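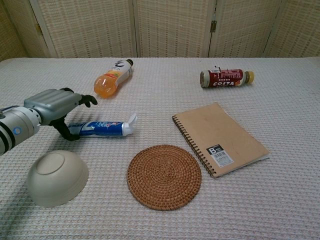
Everything on the table, one pass, and then it gets put back. That's my whole system for the end of the day, and I've been doing it since January without falling off the wagon, so I figured I'd write down the bits that help.

First, toothpaste. I squeeze from the crimped end like my mother taught me, and when it feels finished I lay the tube flat on a cloth and run the back of a butter knife from the crimp toward the cap. Do it with the lid flipped open or you'll just be fighting the air in there! A tube I'd given up on in January lasted me another 19 brushings (yes, I kept a tally on the mirror, don't judge).

Drink bottles with a bit left in them go in the fridge door, standing up, cap tight. If one has been rolling around on its side, check the threads for stickiness before you put it away. A quick wipe with a warm rag and the cap won't glue itself shut. Orange drinks are the worst for this in my house, with bottled coffee a close second, and the milky coffee ones need a really good rinse before they go in the recycling. I fill them halfway, shake, dump, and do it again. Then 20 minutes upside down on the rack.

Bowls I leave upside down too, on a cloth. My friend Impi Turunen got me onto that one. A waffle weave is great for it - the little dips let some air in under the rim, and it soaks up drips better than my flat cotton ones ever did. While the bowl is flipped, run a finger around the foot ring. If it feels gritty it'll scratch your table, so give it a few turns on fine wet sandpaper (I use 400 grit) and rinse.

Rattan coasters: no soaking, please. I shake the crumbs out, go around the coils with an old dry toothbrush, following the spiral from the middle outward, and if there's a sticky ring I use a barely damp cloth with one drop of dish soap. Dry it flat with a plate on top or it curls up at the edges. Mine did, and it took two nights under a cookbook to come back.

The cloth itself gets shaken off the back step and washed cool, no fabric softener. Softener makes waffle cloth useless at drying anything.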